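Tukovville Table Notes
@tukovvilletable

Thread on sorting small stuff off a table, for anyone who shares a work surface and is tired of arguing over where things go. Posting in pieces. 18 May 2021

Starting point: most table mess is small. Bottles under the size of a thumb, caps, samples, clips. Large items get moved when someone needs the space. Small ones get pushed to the back and stay there.

Boxes did not work for us. A box with a flat bottom and low sides fills with paper inside a week, and then the small items are under the paper. I tried the Camier divided tray too. The cells are too shallow for anything that should lean upright.

Paper cups work. Tall enough to hold a small bottle on a slant, narrow enough that no one drops a notebook in. Cost is close to nothing. A dented one gets replaced and the system does not change.

Use two colors. One color is for things that stay, the other is for things that leave the table at the end of the day. We settled on yellow-green for stay and grey for leave. Any pair works if the two are easy to tell apart from the doorway.

White lining matters more than outside color. A dark cap shows up against white. In a brown kraft cup it does not. I ordered a sleeve of 100 kraft cups before I worked this out and they are now used for screws.

Position: back edge of the table, side by side, close to the wall. The front half is where forearms go. Cups in the front half get knocked over. An empty paper cup has almost no weight, so a sleeve is enough to do it.

Tape next. Short strips of colored tape on the tabletop, red and blue. The strips mark positions so the layout can be put back after the table is wiped. Cut them short. Long strips lift at the ends and collect crumbs.

Tape residue: on the Ledmont table I left strips down from October through the winter and the adhesive stayed behind when I pulled them. Warm water and dish soap got it off, slowly. Change strips more often than I did.

Drink cans are a separate category and do not go in cups. A slim can will fit in some of them but it makes the cup top-heavy. Cans go straight to recycling. If they have to wait on the table, stand them up. A can on its side rolls if the table is even slightly off level.
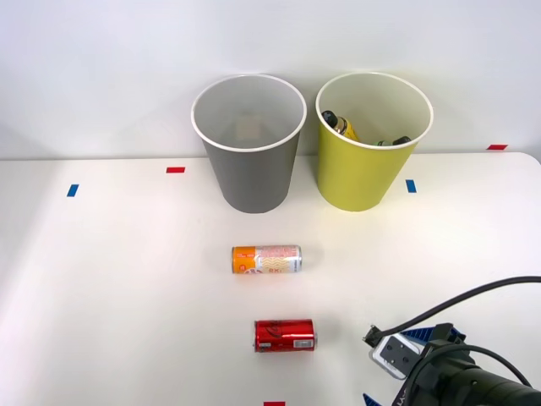

Cups at the back, tape down, two cans still to clear.

Order of work: cans first, then small items into cups, then wipe. Wiping first means wiping twice.

Check on table level, as someone asked: lay an empty can on its side in the middle and let go. If it moves, shim the low leg. The Rocha tables have screw feet, so 2 turns is usually enough. Older ones need card under the leg.

Limits. I would not put more than 5 items in one cup. Past that you have to tip it out to find anything, and then the small stuff is back on the table.

Will post the drawer version when the labels are done. Same color rule, different container.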